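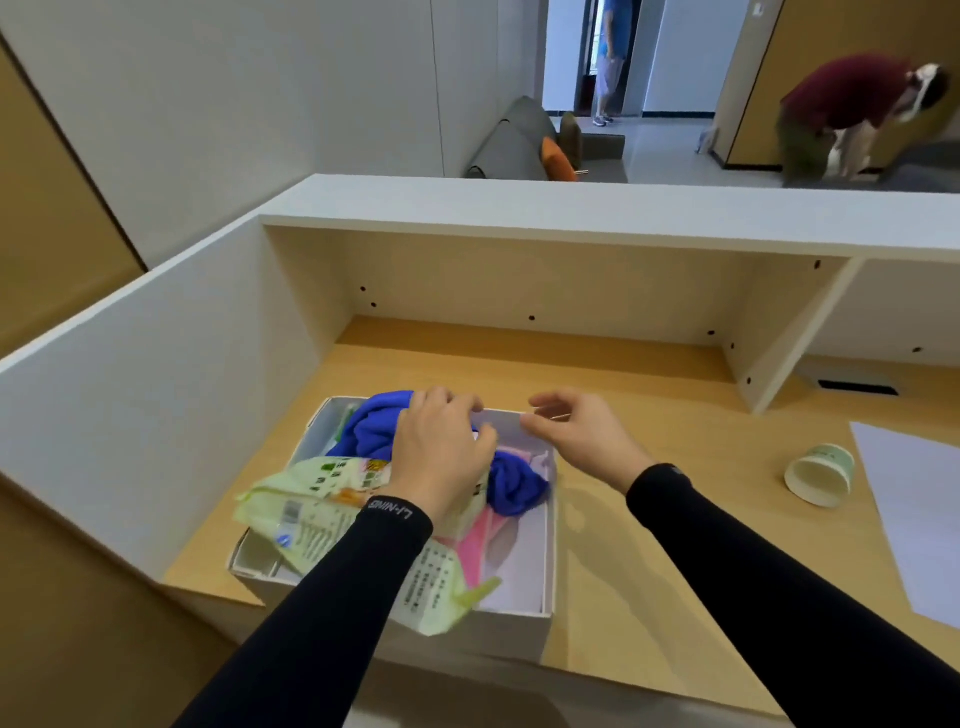

Blauer Stoff und eine Snacktüte in einem offenen weißen Karton auf einem Schreibtisch

Manipulierte Browser-Erweiterungen gehören zu den Angriffswegen, die in vielen Unternehmen noch ohne feste Zuständigkeit sind. Naveen Tomar leitet die Analyseabteilung des Sicherheitsdienstleisters Skikunus und hat mit seinem Team 300 Erweiterungen aus Firmenumgebungen untersucht. Bei 53 davon gingen die angeforderten Rechte über die beschriebene Funktion hinaus, acht luden nach der Installation Skripte von fremden Servern nach.

„Der Schadcode steckt selten im ersten Release“, sagt Tomar. Üblich sei der Verkauf einer etablierten Erweiterung an einen neuen Betreiber, der den Code über ein reguläres Update einspielt. Der Nutzer bestätigt dabei nichts, solange die Berechtigungen unverändert bleiben. Als Beispiel nennt er den Tab-Verwalter Tarau: „Die Rechte zum Lesen aller Seiten waren von Anfang an vorhanden. Der neue Betreiber musste sie nur verwenden.“

Die Erkennung gestaltet sich nach seinen Angaben aufwendig. Tarau blieb nach dem Update 15 Tage inaktiv und rief erst dann eine Konfigurationsdatei ab. Eine Sandbox mit kurzer Laufzeit zeichnet in dieser Phase keinen auffälligen Netzwerkverkehr auf. Skikunus vergleicht deshalb jede neue Version statisch mit dem Vorgänger.

Gavin Hepburn, Systemadministrator beim Logistiksoftware-Anbieter Britard, arbeitet inzwischen mit einer Positivliste. „Wir sperren per Richtlinie alles und geben einzelne IDs frei – samt Versionsstand“, erklärt er. Updates werden zunächst auf einer Testgruppe ausgerollt. Der Aufwand liege vor allem in der Pflege: „Die Entwickler wollen neue Werkzeuge sofort, die Prüfung dauert.“

Tomar will die Vergleichsroutine im Dezember unter dem Namen Kinoshita als Kommandozeilenwerkzeug veröffentlichen. Unterstützt werden zunächst nur Chromium-basierte Browser.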